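Prinora Restska Disassembly and Assembly Cell
Product page / Demonstrations / Specification / Ordering

The Restska is a single-arm cell for taking apart and rebuilding desktop computers and workstations. It is sold to refurbishers, spare-parts recovery firms and training workshops. Prinora builds the cell to order and shows it at the Warkemville demonstration room.

Work on a desktop tower at Warkemville, with processor and memory handling as the subject of the session.
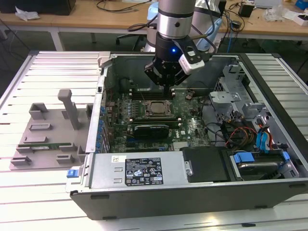
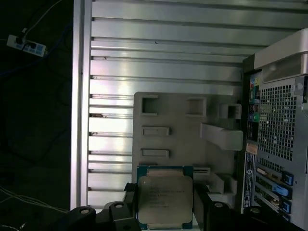
Visitors to an open day see three tasks in the morning and one longer task after lunch. The morning tasks are memory removal and refitting, processor transfer, and drive exchange. The longer task is chosen on the day by the visiting group. Each is run at production speed first and then at reduced speed, with the force readings shown on the wall display.

The next open day is on March 14, 2023. Places are limited to 15 per session. Groups of more than four from one firm should book a private session.

Open day programme

Arrival and safety briefing, given by Roy Holroyd. Closed shoes are required. Long hair must be tied back within the marked area.
Memory handling. Modules are presented in a fixture and inserted to a set force, with a check on both latches.
Processor handling. Pick, hold, turn and place. Socket levers are opened and closed by the operator in the standard package and by the arm with the lever tool (option L).
Drive exchange, with and without carrier clips.
Lunch, provided.
Afternoon task and questions, led by Kyu-ri Han, applications.

Visitors may bring their own machines. Please send the make and model ten days ahead so that a clamp position can be worked out. Machines with liquid cooling cannot be accepted. Drives should be blank; Prinora does not wipe or keep customer data and will return any machine that arrives with a live disk.

Technical data

Arm: six axes, reach 660 mm
Gripper: two-finger parallel, electric, interchangeable fingertips
Gripping force: adjustable in 36 steps
Bench: slotted aluminium, clamps movable without tools
Fixtures: printed to customer part, supplied as a tray
Control: Bellamy cell controller, version 10 or later
Supply: single phase, 230 V
Compressed air: not required

Limits

The cell positions by fixture and by camera together. Accuracy figures are given in the acceptance sheet and apply only when the chassis is clamped on two sides. A chassis with bent rails should be straightened or rejected before loading. Cables lying over the memory slots must be moved by hand before the cycle starts; the cell will stop and ask for the operator if a slot is covered.

Thermal paste must be cleaned from the processor lid before the part is picked up. Fingertips marked with paste should be wiped with isopropyl alcohol and left for two minutes. The standard fingertips hold the processor by its edges and must not be used on parts with pins on the underside. A separate set is available for these (part list, page 4).

Changes since the January session

The tray for memory modules has been redrawn with a wider lead-in, following comments from Morag Mowat's workshop. Module presentation is now repeatable without the small shim that was supplied with earlier trays. Owners of the earlier tray can have the new drawing file free of charge.

The pause between vision check and downward move has been shortened. Torbjørn Sjöberg has updated the timing sheet, and copies are handed out at the briefing. Timings in the older brochure should be disregarded.

Ordering

Base cell, with bench, arm, gripper and controller: on quotation.
Option L, lever tool: on quotation.
Option T, second fixture tray: four weeks from approved drawing.
Option V, additional bench camera: fitted at the factory only.

Delivery of the base cell is almost 10 weeks from order. Installation takes two days and includes one day of operator training. The floor must be level and able to carry the cell without added plates.

Bookings for open days and private sessions: Safta Toma, Prinora, Warkemville office. Please state the number of visitors, any dietary needs and whether a machine will be brought. Parking is at the rear of the building. Access is by the goods entrance, and visitors sign in there.

Related pages: Fingertip sets / Tray design guide / Acceptance sheet / Service contracts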